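Clisevero open lab, August 2, 2018 – notes typed on the train, sorry for the mess

Got there late, missed the coffee. Kelly Rowbotham was already walking people past the teaching tables. The idea – a person guides two arms by remote control through a chore, every move gets logged, the software learns from the logs. Shirts at the table I stuck with. Up to 440 runs per garment before they even start training, she said. Seemed like a lot. She said no, it's low.

Hüsnü Saraç does most of the driving. Says hems are the worst part, you get no feel in your hands so it's all eyes. The wrist cameras help him more then the head one.
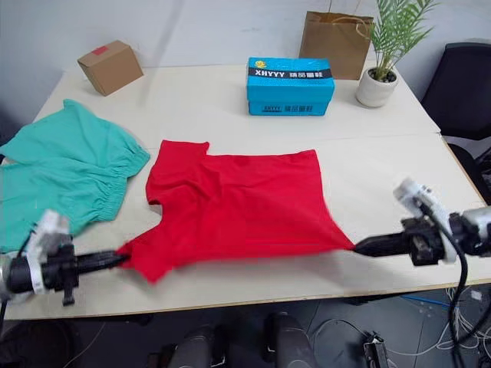
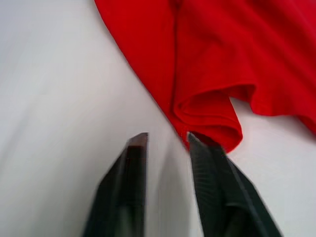

Asked what happens to a bad run. They keep it, tagged. A fumble followed by a fix is worth having, apparently. Deleting one needs Kelly's ok.

Then five minutes each on the practice rig for visitors. Mine went badly. You move your hand too fast, the arm lags a touch, you overcorrect – Hüsnü just kept saying "slower". Elsie McPhee from our group was much better at it, annoyingly.

Questions I still have: how long can one person drive before the data gets sloppy? Do left handed operators teach it differently? Kelly is sending the slides, will foward them when they come.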